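本期杂谈：“少食多餐”真有那么神？

最近Plevisen的读者群里又在传一套饮食法，说是把三顿饭拆成五顿，新陈代谢就会“被点燃”，不用少吃也能瘦。转发的人不少，附的依据却只有一张课程海报，作者署名Uriel Palacios，头衔是“代谢教练”。海报上写着跟练者50人，“人人见效”。见什么效，怎么量的，有没有人中途退出，一概没提。

我对“点燃”这个词一向有戒心。吃东西之后身体要消耗一点能量去消化，这没错，可这份消耗主要看吃了多少、吃了什么。同样的东西分两次吃还是分五次吃，加起来差不了多少。拿这个来卖课，我觉得底气不太足。
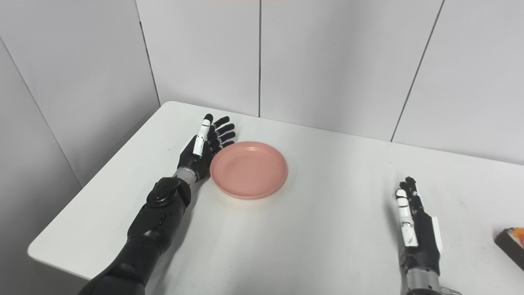 少食多餐能不能帮人减重？

要看总量有没有降下来。有人吃得勤一些，正餐时不至于饿过头，总量就少了；也有人每加一顿就多吃一点，一天下来反而超了。次数本身起不了多大作用。

编辑部的Zofia Zawadzka在七月照着海报试过，每天的目标是1,200千卡。她说头几天还肯认真称重，后来嫌麻烦，改成凭感觉，再后来就变成整天都在想下一顿。她的体重没怎么变，课倒是买了两节。Mireille Delorme不同意我的看法，她觉得规律加餐让她下午不那么烦躁。这我信，但下午不烦躁和“点燃代谢”是两件事，海报把它们写在了同一行。

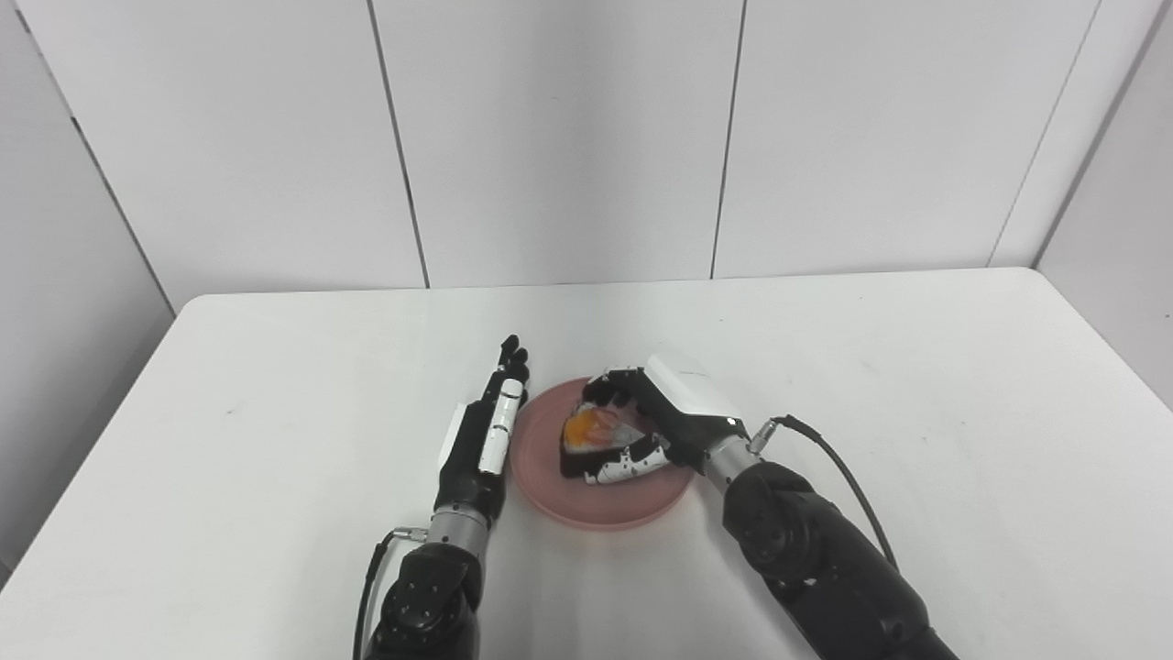
加餐的分量是这套方法里最含糊的地方。海报只说“一小份”，小到什么程度由各人自己去想。一个粉色圆盘里搁一块楔形的食物，看着也挺像一小份，可单凭样子，谁也说不出它有多少热量。换个大点的盘子，同样一块又会显得更少。Bogumił Sadowski来信问能不能用盘子大小来控制食量，我的回答是可以试试，别指望太多，这方面的说法也常被讲得过满。

有糖尿病或者正在吃药的读者，改餐次之前请先问医生，不要问海报。手头有靠谱资料的也欢迎寄来，反对我的更好，下期还有版面。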